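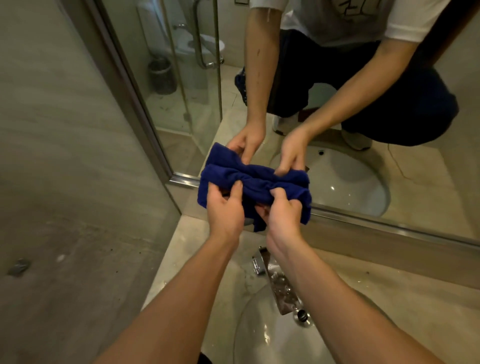 Slide 1: A towel being wrung out over the sink.

Leave slide 1 up while people find seats. Don't talk over it. Start when the door closes.

OPENING

Good evening. My name is Fraser Morrison and I've been asked to speak for forty minutes on water bills. I have seen the other talk on offer tonight, across the hall, and it's about wine. So thank you.

(Wait. If no laugh, move on quickly.)

The talk is called "Where Did It All Go?" I took the title from my own reaction to a bill, minus one word.

SLIDE 2 – THE BILL

Hold up the paper bill. The real one, in the blue folder, not the photocopy.

Three years ago I was living in a two-bedroom house in Tindham, by myself, with a cactus. My bill for February said I had used 900 gallons more than the month before. I called the water office. The man asked if I had recently filled a swimming pool. I said I would have remembered.

Ask: who here has read their water bill past the total? Expect few hands. Adoración Montes will put hers up; she used to work in billing, so don't pick on her until slide 6.

SLIDE 3 – HOW TO READ A METER

Go slowly here. Last time in Sitlow I lost half the room at "register."

The meter is usually under a lid near the curb. Under the lid are spiders. Once you've come to terms with that, you'll find a dial with numbers like the ones in an old car. Write them down. Go inside, use no water for an hour, and come back. If the numbers have changed, something in your house is using water without asking.

The small triangle or star on the face is the leak indicator. It spins when even a little water goes through. Mine was spinning like a fairground ride.

Pass the old Petersen meter around. It's heavy. Warn the front row. Get it back this time.

SLIDE 4 – THE USUAL SUSPECTS

Toilet first. Always the toilet. Food coloring in the tank, wait fifteen minutes without flushing, look in the bowl. If the bowl has turned color, the flapper is leaking. A flapper is a piece of rubber that costs less than a sandwich.

Then outdoor taps, then the irrigation line if you're fancy, then the water softener. I've had softeners explained to me by Charalambos Margaritis on three occasions and I still nod at the wrong moments. If anyone asks a softener question, point at him.

Cut if short on time: the story of the hose and the neighbor.

SLIDE 5 – WHAT I DID WRONG

People like this part, so give it room.

I assumed it was my habits. I took shorter showers. I washed dishes in a bowl like a man on a submarine. I bought a timer. I stopped watering the cactus, which hadn't noticed I was doing it. The next bill was higher.

It was the flapper. I had lived with the sound of it for so long that I thought it was the house settling.

SLIDE 6 – ASKING FOR AN ADJUSTMENT

Bring in Adoración here. Two minutes, she has promised.

Main points if she forgets: call before the due date, keep the receipt for the repair, ask whether they have a leak adjustment form. Some offices do and some don't. Be polite – the person on the phone didn't break your toilet. Duvitz asks for it in writing. I got $63 back and have been unbearable about it since.

SLIDE 7 – HOMEWORK

One meter reading before bed, one first thing in the morning. That's it. Handout is on the back table, with large print copies underneath.

Questions until 9, when they lock the parking lot. Fanni Kozma has the key and means it.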